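From: Ketsara Sangkhawat
To: Akeck guesthouse owners list
Subject: Re: Hair dryers – on the wall or in the drawer?

Eleni Kelmendi wrote:

> We have four guest bathrooms to redo before March and I am stuck on
> the hair dryers. The wall-mounted ones we have now are weak and
> guests complain. Loose ones get left plugged in on the edge of the
> sink with the cord hanging down. Does anyone keep them in a bag or
> a box, and do guests put them back? Also, what do you do about
> counter space? Ours is 442 mm from the sink to the wall and it fills
> up fast.
>
> Eleni

Eleni,

We took the wall ones out two years ago and went to loose dryers in cloth drawstring bags. I wouldn't go back. Most guests do put them away, or at least put them on top of the bag.

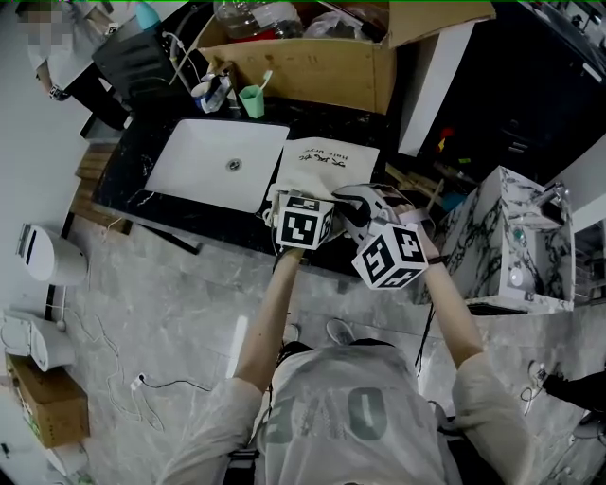
Bags first. Get cotton or something close to it, with a wide opening, and wash them with the towels. We tried zip pouches from Notance and the zippers caught on the cord. Have the words printed large on the outside, the way "Hair Dryer" is on the off-white one lying next to the sink there, with the Chinese beside it. Before ours were printed we had calls at the desk from people who had the bag right in front of them. Two languages is enough for us, but Hamidreza does three.

On counter space, I would put the bag to the right of the sink if your outlet is on that side, and move everything else to the back. Toothbrush cups can go behind the basin, where they don't get knocked over. If 442 mm is all you have, the bag will fit, but I'd hang it on a hook when it isn't being used.

Cords: wait until the dryer is cool, then fold the cord loosely and put it in last. Don't wrap it around the handle. We lost two Fekska dryers that way – the cord split where it goes into the body.

Kadri Ots asked me off list what the bags cost. We paid 272 for the whole order, printing included, and I still have a few spare if you want one to try.

Ketsara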